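Small thread on how we look after the two-arm table cell at Camley, for everyone who asked me on Thursday. I am the one who does the morning round this month.

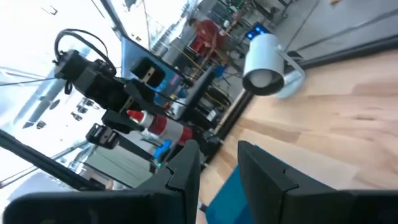 First thing is always the fingers. I wipe the inner faces with a dry cloth, then I close them slowly on a strip of paper and pull. If the paper slides out on one side only, the pair is no longer parallel and I loosen both screws and begin again.

2/ Please do not tighten one finger while the other one is loose. I did this in April and lost a whole afternoon. Hauke Teuber found the fault in five minutes and was very polite.

3/ Then the cables. I move each arm by hand through its full reach and watch the loop. It should rise and fall without pulling at the connector. Too short is bad, but too long is also bad, it catches on the brackets.

4/ Our counter stood at 3,028 cycles when the left wrist began to click. The reason was one bracket screw, turned out by less than half a turn. Now we put a paint mark over every screw head, so you see at once if it has moved.

5/ Wrist camera: clean the lens before you calibrate, never after. Annelore Ostermann wrote this on the cell door in big letters, and I think she had me in mind.

6/ Calibration we do with nine poses. Daylight from a window is our biggest trouble here. At 9 in the morning the numbers are good, by noon they drift. Mareike Ackermann wants a blind. I have asked for it two times.

7/ After a restart we let both arms run empty for 30 minutes at low speed. Zinhle Mkhize says this is too much for such small joints. Perhaps she is right, but I sleep better.

8/ Spare fingers come from Restgate. Order them in pairs, also when only one is damaged. An old one and a new one never close quite the same.

9/ Somebody asked which grease we use. None on the fingers! For the joints I must look at the tin, I will answer tomorrow.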